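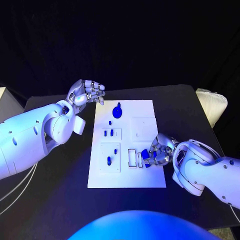 Zwei Hände, ein Brett, viel Blau: Stecktraining bei Judasis in Grastthorpe

Ich geb's zu, ich hatte Bammel vor den Neuen. Bei uns gehen 2.100 Steckteile pro Schicht durch, und abends spürte ich jeden Daumen. Jetzt üben die Roboterarme das Stecken, und ich richte ein, schaue zu und schimpfe ein bisschen (hilft nix, tut aber gut!). 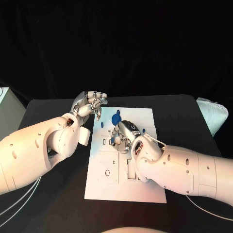 Fallen dadurch Stellen weg?
Laut Werksleitung bleiben alle im Team, 300 Stunden Schulung sind schon eingeplant.

Meine erste hatte ich im Juni, drüben in Skoltby, und die war echt klasse – nur der Kaffee dort, 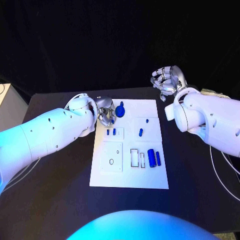

na ja, den bringe ich nächstes Mal selber mit. Wer noch mitfahren will: Die Liste hängt an der Stempeluhr!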